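Home Workshop Kitchen Shed Tips Search

Teaching the Arms: Tips From the Bench
Reading time: 3 minutes
Last updated: October

Showing a robot how to do a job is a lot like showing your brother-in-law how to fold a fitted sheet. You do it slowly, you do it again, and you keep your opinions to yourself. What follows is what we've picked up at Lendcombe after a good many hours on the remote controls.

Clip the cloth down. A cloth saves small parts from skidding and fingertips from clunking on a bare table, but a cloth that travels will ruin an afternoon. Binder clips at the edges are cheap. Pull it as flat as you can stand to, then stop, or you'll be ironing it by Thursday.

Park with the grippers open. Start every run from the same spot, well above the cloth, fingers apart. If you start from wherever your arms happened to be when the kettle boiled, the robot will learn that too.

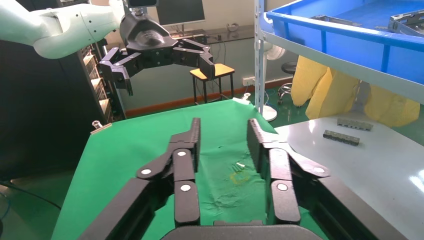 Both grippers open over the green cloth, parts waiting on the grey table.

Go slower than feels dignified. Francine MacDonald did her first batch at the speed she butters toast, and we threw out the lot. Her second batch had a pause before each grasp and a pause after, and we still use it.

Don't fix a fumble by being clever. If you miss the part, back off, open up and come in again from above. A sideways scoop works beautifully for you and will be copied faithfully at the worst possible time.

Sort the parts before you sit down. With the controls in your hands you can't scratch your nose, never mind go rummaging for brackets.
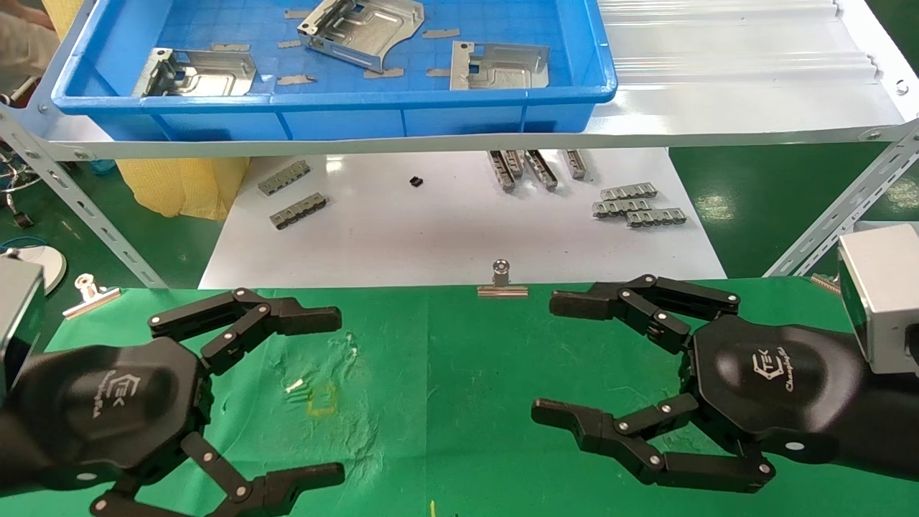 Layout is the bit people skip, and then they wonder why the robot only works when Iqra Butt sets the table. Vary where things sit, a little, on purpose. Keep the spares off the cloth and within sight, and don't line them all up like cutlery. The notched strips on the white surface are a decent spread: some near upright in a row, some lying flat in a staggered stack, a couple off to the left at their own angles. A tape mark on the cloth gives you a home position to wander away from. Pick up scraps as you go, unless you'd like them to become part of the lesson.

Name your files before lunch. "Good one", "good one 2" and "use this" were all mine. We had 1494 runs at last tally and I'd happily trade 500 of them for decent labels.

Swap drivers. Remo Zürcher always comes in from the left, I always hover like a nervous magpie, and a robot taught by either of us alone picks up the habit. Change over before the shoulders go. You'll know your own limit; mine arrives shortly after I've announced I'm fine.

Watch the playback with the sound off and a biscuit in hand. Bin anything you wouldn't want to see repeated 3000 times.

Next: Getting Glue Off a Good Bench
Back to Workshop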